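Gripper trial: what we make of it so far
By Lucienne Texier

Members keep asking whether the hands are any good, so I spent most of August next to them with a notebook. My short answer is that they're better than I thought they'd be and a fair way short of what the brochure says.

For anyone who missed the last issue, we're comparing two multi-fingered hands on soft parcels. The Ullholm hand has been on since the start. The Stoltham came later and needed a new controller before it would talk to the arm at all, which cost us more mornings than I care to add up. Both get the same job, which is to pick up a courier bag, put it on the scanning platform, get a read and let go of it.

Boxes are easy. Any decent suction cup will lift a box, and we've had those for years. Bags are where the money is supposed to be, and a bag changes shape every time you touch it. 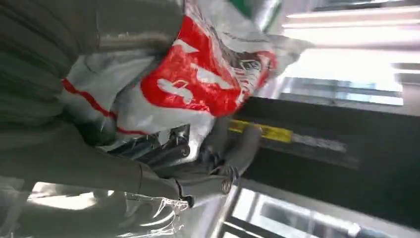
Wrist camera view, with the fingers closed on a bag.

I'm not sold on the wrist camera. Iordache, who supplied it, are very keen on the close view, and I can see the appeal when you want to know if a fingertip has found the plastic. But once the hand has hold of something, a good part of the picture is bag and finger, and the controller is left guessing about everything behind. We ran 420 picks with the wrist camera alone and then 420 with the head camera added. The second lot went better. I'd want to see the same thing with the lights changed before I put it in a budget request.

The other sore point is the label. A person picking up a bag will turn it over and smooth it flat without thinking. The hands can do a version of this, slowly, and sometimes the thumb ends up sitting right where you'd like the scanner to look.

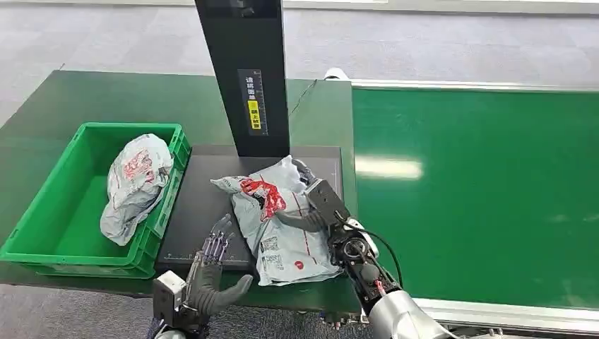
Speed is the number everyone quotes, and I'd ask you to be careful with it. Uritz put out a figure of 568 bags a shift for their own setup, and I've heard it repeated in our lunchroom as though it were ours. Theirs was one size of bag, fed in one at a time. We take whatever comes down the belt.

Our own log stands at 2763 picks across both hands. I'll print the drop rates when I've been through the notes properly, as a few entries don't say which hand was fitted. If you were on the late shift and remember swapping them over, please come and see me before the log goes upstairs.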